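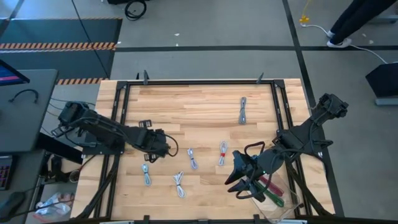
Clidside Quiet Mind Group: notes from the August meeting

Taken by me, Aishwarya, as it was my turn and I'd run out of excuses. Kibet Temba led. Apologies if your name is spelt wrong further down, I was writing on my knee.

We started at 7.15, a bit late, with the usual settling-in: shoes off if you like, eyes shut if you like, slow breath out. Kibet did the counting-backwards one from 30. I got to 19 before I started planning my shopping, which is better than last time!

Last month's notes were agreed, with one change. I'd put that Pyo recordings were free to borrow for everybody. They're free to members, and guests pay 2 pounds. Sorry to the person who turned up expecting otherwise.

How the thought diaries went

We'd all said we'd keep one for a fortnight — jot down a gloomy thought when you catch it, then write a kinder version next to it. Most people managed a few days. Kibet filled a whole notebook and counted 429 entries, and he said the striking thing was how many of them were the same four or five worries in different hats. Mine were nearly all to do with work and my sister's wedding.

Marjorie found the kinder version annoying. She said that if she's thinking "I'll make a mess of this" then writing "I'll be brilliant" just makes her snort. We talked about that for a good while. Kibet suggested going for something she could believe on a bad day, such as "I've done this before and got through it". She's going to try that and tell us. I've started doing it too and I do like it more than the shiny ones.

Dev asked whether it's all right to have a negative thought and simply leave it alone. General feeling was yes, of course. Kibet also reminded us (he does this every time, and quite right) that the group is no replacement for a doctor, and anyone having a rough time should speak to theirs.

Evening visualisation

Kibet talked us through the garden gate one again, with a longer pause at the gate. Two people dropped off, one of them with sound effects. We agreed the pause is too long after a day's work and he'll trim it. I asked if we could have a beach for a change and got a few nods, so I've been told to write it. Serves me right.

Recordings and money

Flirnia have put their prices up for hosting our audio. We could stay, or move everything over to Mekix, where Dev already keeps his choir files. Dev will find out how long the move would take and whether the old links would still work. Nothing decided tonight.

We've 1,000 leaflets left over from spring with the old start time on. Binning them seems a shame, so we'll correct them by hand over tea next month — bring a decent pen.

Any other business

The chairs. Again. If you have a bad back, bring a cushion, as the ones in the cupboard have gone flat.

Jean wondered about a short morning session for people who can't do evenings. Three hands went up. Kibet is happy to lead one if it starts after 10, and Jean will ask around before we book anything.

To do before next time
Aishwarya Menon: beach script, corrected line about guests
Kibet: shorter gate pause, more diary sheets
Dev: Mekix questions
Jean: morning session
Everyone: one week of the diary, believable version only

Finished at 8.50. Next meeting same time, same room, and it's Marjorie's turn for the notes.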